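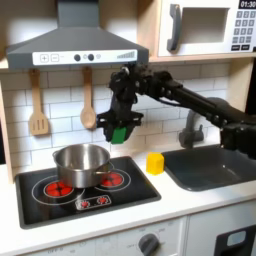
Page last changed: Aug 29, 2019, Radwa Berrada

Block stacking on the kitchen, green on yellow. New planner build from İlker, grasp side untouched.

Finger width at close looks fine in the log, so the grasp check passes. Trouble is the place pose. Yellow block centroid comes back shifted toward the sink whenever the arm covers part of the faucet. Depth mask is eating the edge, I think. Turned the mask dilation down, shift got smaller, didnt go away.

Pot handle again. It sticks out to the right, toward where the gripper comes down, and the collision model still has the pot as a plain cylinder. So the planner happily routes straight through the handle. Added a thin box for it by hand, ugly but ok for now. Güven has a proper mesh somewhere on Jovden, ask him.

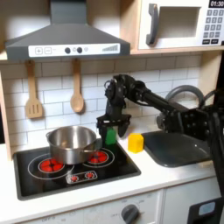 Planner timeout is at 3,000 ms, was 4,000. With the handle box in, it hits the limit more often when starting low next to the pot. Lift straight up first, then plan the lateral move. Put that in as a flag, --lift-first, default off. Lift is 60 mm, hardcoded, sorry.

To do:
- rerun job 2404 w/ mask off completly
- Nevzat: does the wrist limit in the config match the arm?
- merge the handle box only after Güven's mesh is ruled out

Logs in the usual folder, pushed to Karabulut before lunch.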